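3.2 Moving the picking decision into simulation

Before any hardware reached the packing hall at Tefera, we rebuilt the work area in simulation and let the people who would share it with the arm work through it with us. Rafia Rana and Henok Gebru, who between them run the morning and evening shifts, sat in on the first sessions and were a wonderful source of corrections. Their first request was simple: they wanted to know what the arm "knows" at the moment it commits to a move. We therefore made the wrist view the main display in every session, with no labels or overlays on it. Figure 2 shows two such views, both with the gripper open. In the first, the fingers point toward a dark green, veined surface, with a charcoal plane and a patch of speckled tan off to the left.

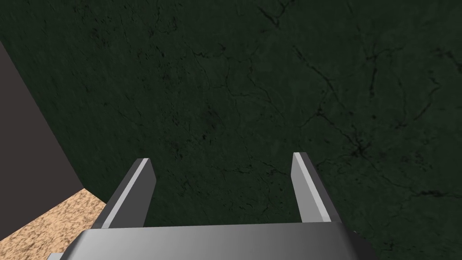
3.3 What the packers did with the wrist view

We ran 42 sessions with the packing crew, most of them at the change of shift on a Monday, and replayed up to 256 approach moves in each. The sessions changed our thinking more than any other part of the study. We had expected people to judge the arm by its speed. Instead they talked about angles, and about how much of the work area drops out of sight once the gripper is tilted. Etenesh Workneh compared it to packing with your chin tucked into your collar, and the phrase stuck - it is now the name of a failure category in our coding scheme. The second view in Figure 2 comes from a tilted pose of this kind, with a navy panel and its light grey rail at upper left and a black, featureless region underneath. 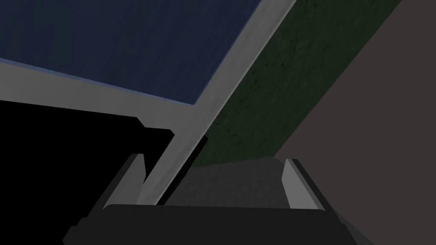
Figure 2. Simulated wrist views from the Furanel work area.

The crew's comments led directly to a change in job design. Under the original plan, packers would have been called over only after the arm had stopped. Kidus Ambaye proposed that the person on station should be able to veto an approach while it was still being planned, and we built that into the next version of the Morkura controller within the week. We were delighted by how quickly it caught on! In the interviews, packers described the new task as closer to coaching than to minding a machine, and several asked to keep the veto pedal on the side of the bench they already favoured.

There were costs as well. Watching approaches is tiring in a different way from lifting, and two packers told us their eyes were sore by the end of a shift. Woo-jin Yeon reworked the roster so that a turn at the display lasts 70 minutes at most, followed by a spell of ordinary packing. We return to fatigue in Section 5, where the veto records are compared with the crew's own notes.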